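Putting together a standing coat rack

I'd been throwing my jacket over the back of a chair for years, so when October came I finally bought a proper coat rack. Mine's a black metal one from Turunen, the kind with a center pole and curved hooks, and it took me one evening (with a snack break!).

Start with the base and get it flat on the floor before you add anything. Screw the pole sections together by hand, good and snug. Then come the hooks. The big curved ones go near the top, and the short ones go lower down, where they're great for bags and hats. Put all the bolts in loosely first – I tightened mine one at a time on the first try and had to back half of them out again. 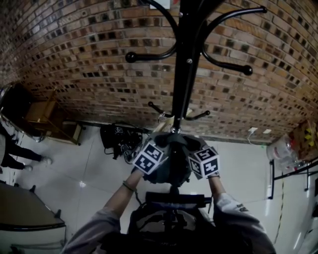 Once every arm is on, go around with the wrench and snug the bolts a little at a time, then give each hook a wiggle. If one spins, it needs another quarter turn. Don't crank too hard or you'll chew up the paint.

Pick the spot before you load it up. I like mine a few inches off the wall so the sleeves hang free, and on tile I'd stick felt pads under the base. Heavy coats go on opposite sides, by the way – I hung three winter ones on the same side and the whole thing started to lean. Check the bolts again after a week or so.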